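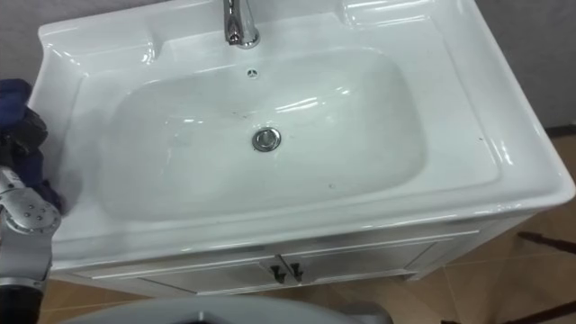
Skip to content
Home Guides Rooms Downloads Contact
Search this site…

# Worku Bathroom Set: basins and vanity units

## Summary

The Worku Bathroom Set is a collection of short written records about cleaning household bathrooms, kept by room and by fitting. This part covers basins, taps and the cabinets underneath them. It was put together in Cestatham and Alville from October onwards and is meant for people who write cleaning guides, train domestic cleaners or want a consistent vocabulary for the parts of a washbasin.

Last revised Tue 3 December.

## What is in it

There are nearly 1,000 records in this part, spread over 30 bathrooms. Each record describes one cleaning of one fitting, from the state it was found in to the state it was left in. Most are a paragraph long. The longest deal with limescale and run to a page.

Fittings fall into 3 groups:

- **one-piece tops**, where the basin and the ledge are moulded together and sit on a cabinet
- **inset basins**, dropped into a separate worktop
- **pedestal and wall-hung basins**, with no cabinet

One-piece ceramic tops are the largest group. Many of the Alville bathrooms have a white one over a two-door cabinet, so that layout is over-represented.

## Files

```
basins/
 records.csv
 parts.csv
 notes.txt
 CHANGES
```

`records.csv` is the one most people will want. `parts.csv` is the word list. `notes.txt` holds remarks that did not fit a column, mostly about awkward taps.

## Fields

| Field | Meaning |
|---|---|
| room | bathroom code, town letter first |
| fitting | one of the groups listed above |
| top | ceramic, stone, resin or other |
| soil | what was found: specks, smears, scale, soap, hair |
| where | part of the basin, using the word list |
| method | cloth, sponge, brush or soak |
| product | type only, no brand names |
| finish | left to dry, or buffed |

Soil is recorded before any water is run. A basin with a few dark specks round the plug and a film of moisture goes down as `specks; damp`, even when it would pass as clean from the doorway.

## Words used for parts

**Bowl**: everything inside the rim. Divided into floor, slope and back wall.

**Ledge**: the flat area round the bowl. If one side is much wider than the other it is called the shelf side.

**Lip**: the raised outer edge of the top.

**Deck**: the strip behind the bowl where the tap stands.

**Overflow**: the opening in the wall of the bowl. The ring, if it has one, is recorded with it.

**Stopper**: the plug, whether domed or flat. The metal collar round it is a separate entry — the two hold dirt differently.

**Door front**: includes the panel border, where dust settles, and the handle.

## Order of work

The records follow the same order wherever possible.

1. Clear the ledge and deck.
2. Wipe the tap and its base.
3. Clean the overflow with a small brush.
4. Work down the back wall and slopes to the floor of the bowl.
5. Lift the stopper if it lifts, and clean the collar.
6. Rinse, then wipe the ledge and lip.
7. Wipe the door fronts and handles with a fresh cloth.
8. Check the floor tiles in front of the cabinet for drips.

In 12 of the records the door fronts were done first. These are marked in the notes and have been kept.

## Known problems

- "Smear" and "smudge" were used for the same thing in the early Cestatham records. They have been merged as smear.
- Dark handles show water marks less clearly than chrome ones, and marks on them were probably missed.
- Grout is not covered. See the Andus floor list for tiles.
- Cabinet interiors are out of scope.
- Stone tops are too few to compare with anything.

## Use

Free to copy and adapt with the set's name kept on it. Corrections to the word list are welcome — please give the room code and the row number.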